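Module 14: Public Space and the Large Institutional Building
Course handout – Unit 3, Design and Management of Urban Ground

Purpose of this handout

This handout accompanies the third unit of the module and should be read before the seminar. It sets out the terms used in the lectures, summarises the main arguments on the paved forecourt as a type of public space, and gives the requirements for the written exercise. Students who missed the introductory lecture should also read the handout for Unit 1, where the difference between ownership and use is dealt with in full.

3.1 What is meant by a forecourt

A forecourt, for the purposes of this module, is an area of open ground that lies between a building and the street, is served mainly by that building, and is open to the public for at least part of the day. The word is older than the modern office block and was first used of private houses. In planning documents it is often replaced by "plaza", "square" or "public realm", and these words are not always used with care. A square usually has buildings on several sides and belongs to all of them. A forecourt answers to one building and tends to be judged by it.

Three questions should be asked of any forecourt at the outset. Who owns the ground? Who cleans and repairs it? Who may be asked to leave? The answers are often different, and much of the trouble that arises in the management of such places comes from the gaps between them.

3.2 Why large forecourts were built

From the middle of the twentieth century, many towns allowed a developer to build higher or deeper if part of the plot was left open. The open ground was treated as a benefit to the public, and the extra floor space as the price of it. In other cases the forecourt was asked for by the client, who wished the building to be seen from a distance. Ministries, courts, head offices and universities all made use of it.

Hard paving was preferred for several practical reasons. It could carry fire engines and delivery vehicles, it could be laid over an underground car park without deep soil, and it was thought to need little care. The last of these beliefs has not held up well. Joints open, drains block, and a slab which has been lifted for work on a cable is seldom put back level. Students will find the maintenance side of the subject treated at length in the Unit 5 handout.

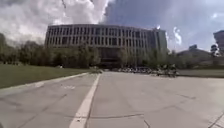 A further motive was ceremony. A long approach on foot gives the visitor time to take in the size of the organisation being visited, and planners of the period wrote quite openly about this effect. Later critics objected to it on the same ground. Both sides agreed that distance changes how a person arrives at a door, and the disagreement concerned whether a public body ought to make use of the fact.

3.3 Use and comfort

Whether people stay in an open space depends a good deal on small matters. The following should be considered in any survey.

Sun and shade. Pale paving throws back light and can be tiring to the eyes at midday in summer. Dark paving holds heat into the evening. Neither is right for every place, and the choice should follow from the hours at which the ground is to be used.

Wind. A tall or broad front turns wind downwards and along its own base. Where there is nothing to break the flow, a doorway may be hard to use in winter although the street close by is calm. Planting helps only if it is dense enough and is kept in good health.

Seating. Steps, ledges and the edges of planting beds are used as seats whether or not they were meant to be. A survey which records benches alone will give a false account.

Edges. People stand and wait at the sides of a space, near a wall, a column or a change of level. Wide ground without edges is crossed and left.

Way-finding. The entrance of a very long building can be difficult to pick out. A canopy, lighting or a change in the paving may be of more service than a sign.

3.4 Case study: Pladedell

The case study for this unit is the forecourt at Pladedell, which was discussed briefly in the second lecture. The open ground was laid out as a single level surface, with one main line of movement from the tram stop to the doors. The first survey was carried out in October by students of this department under Hannelore Eberhard, and recorded movement at 16 points over one working day.

In all, 846 people were recorded crossing the ground. Of these, 17 stopped for longer than five minutes. The survey team noted that nearly all of those who stopped did so at the northern edge, where a low wall gave some shelter. The open middle was used only for walking, and most people took the straight line between the stop and the doors.

The figures should be read with caution. One day in October cannot stand for the year, and the weather was cold. The survey did not ask people why they were there, nor did it continue after six in the evening. Even so, the pattern is clear enough to be useful, and it agrees with what was later found at the smaller site at Sernberg.

Two proposals were put forward after the survey. The Cloutier scheme would have broken the ground into several smaller areas by means of planting and low walls. The Zorberg scheme left the surface as it was and placed movable seats along the northern edge – a much cheaper course, and one that could be undone. The second was chosen for a trial period. Students should be ready to argue for either in the seminar, with attention to cost, access for emergency vehicles and the interests of people with poor sight, for whom movable objects on a walking route may be a hazard.

3.5 Written exercise

Choose one forecourt that can be visited on foot at least twice. Prepare a report of no more than four pages, to include:

a plan, drawn by hand or otherwise, with the scale given;
a short statement of ownership and upkeep, with the source named;
a record of movement and stopping at two different times of day;
one proposal for change, with its likely drawbacks.

Photographs may be added but do not count as evidence of use. Where people can be recognised, their permission must be obtained or the photograph left out. Reports should be handed in at the department office by 16.00 on the date shown on the module page. Late work is dealt with under the general rules of the department.

Questions on the exercise should be raised in the seminar or during office hours.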